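How I keep a weekly meal and chores board going (and how to set up your own)

I've had so many messages about the board on my kitchen wall that I thought I'd better write it all down properly. It's a simple thing. It took me one rainy afternoon to make and it has saved me more muttering than any planner I've ever bought, and I have bought a lot of planners!

You'll need a board of some kind (mine is an old Vornlow noticeboard, the cork sort, 40 cm wide), some plain card, a pair of scissors, pins, two pens in different colours and a small envelope. If you only have the side of the fridge, use magnets and carry on as normal.

Step 1: Write down every job

Sit down with a cup of tea and list all the jobs that get done in your house in a week. All of them, even the silly ones like wiping the light switches. My first list had 17 jobs on it and I felt tired just looking at it. Don't sort them yet and don't cross any out. If you get stuck, walk from room to room with the list in your hand and you'll soon find a few more.

Step 2: Cut the list down

Now go through and mark the ones that really do need doing every week. Be a bit ruthless. Skirting boards are not a weekly job in my house and I don't care who knows it. I got mine down to 10, and the others went on a separate sheet for once a month. The monthly sheet lives inside the cupboard door where it can't nag me.

Step 3: Make the cards

One job per card, written big enough to read from the other side of the room. I cut mine to the size of a train ticket. Use one pen colour for jobs and the other for meals, otherwise you'll be squinting at the board wondering why you're having "bathroom floor" for tea. I used a Sutex marker on mine and it hasn't faded, though the one I did in biro is nearly gone.

Step 4: Do the meals

Same again, one meal per card. Write down the dinners you already make, the ones everybody eats without a fuss. This isn't the moment for the fancy recipe you tore out of a magazine last March and never looked at again (guilty). I keep one card that just says "something on toast" and it gets used every single week.

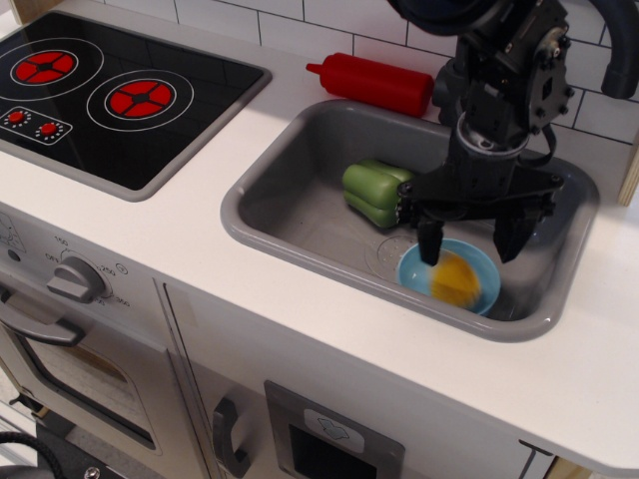
Washing up gets its own rule on my board, and I really would give it one on yours too. For years I had it down as a daily job with no time next to it, so of course it drifted on until bedtime and then it was still sitting there in the morning. Now the card says "sink clear before telly" and that has sorted it. It's the little things that catch me out — one bowl left in the bottom of the sink, like the light blue one in the photo, and by breakfast it always seems to have company. So bowls count, mugs count, and the teaspoon counts as well.

Step 5: Pin up the week

Run the days down the left-hand side, then pin one meal and one or two jobs next to each. Never more than 3 cards on any day, and that includes the meal. I tried squeezing more in at the start and all that happened was I gave up halfway through the week and sulked. Leave one day with only a meal on it. You'll need it, something always spills over.

Put the heavy jobs on the days you're home early and the quick ones on the days you're not. Sounds obvious, but my first go had me changing the beds on the same evening I do the big shop, and I was still fighting with a duvet cover at ten at night.

Step 6: Use the envelope

Pin the envelope in the bottom corner. When a job is done, the card comes off and goes in the envelope. There is something so lovely about dropping it in! At the end of the week I tip the lot out and start again, swapping the meals about so we don't get the same thing on the same night for ever more.

A few things I get asked

Can you do it on your phone? I'm sure you can. I tried an app called Grusano for a while and it was nice enough, but I kept forgetting to open it. I can't forget the board, I walk past it every time I put the kettle on.

What if you miss a day? Move the card down one and carry on. If the same card has been moved three times, take it off and ask yourself whether it needs doing weekly at all. That's how I stopped ironing tea towels.

Where do you get the card? Mine came from Vidal, the stationery shop near the station, but the back of a cereal packet works just as well. My spare set is all cereal packet and it's a bit curly at the corners now, but you can still read every word.

Next time I'll show you the monthly sheet, once I've copied it out neatly. There's jam on this one.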